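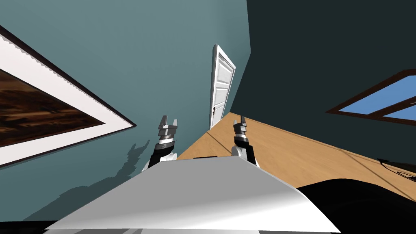 Relatos > Breves > Octubre

El agua de Deltummont

Isla Merrick no creía en el agua de Deltummont. Llevaba dos inviernos en el pueblo y había oído la historia en la panadería, en la farmacia y en boca del cura: quien bebía de la fuente alta dejaba de soñar con sus muertos.

- ¿Y eso es bueno? - preguntó la primera vez.

La panadera le cobró el pan y no contestó.

Subió una tarde de octubre con una botella vacía en el bolso. Eran 164 escalones, según el cartel, que también prometía 800 años de antigüedad con la misma letra con que anunciaba el aparcamiento. Arriba encontró a Hwa-young Shim, la viuda del relojero, sentada junto al caño.

- ¿Funciona? - dijo Isla.

- Vengo todas las semanas.

- Entonces no funciona.

Hwa-young se encogió de hombros. Le explicó que el agua sabía a hierro, que en verano bajaba poca y que su marido seguía apareciendo casi todas las noches, siempre a las 9, siempre quejándose de la sopa.

Isla llenó la botella. En casa la dejó sobre la nevera, detrás del aceite, y se acostó sin probarla. Soñó con su padre - venía a devolverle un paraguas que ella nunca le había prestado - y por la mañana regó con el agua el geranio de la cocina.

2 comentarios · Compartir

Suscríbete al boletín y recibe un relato cada mes.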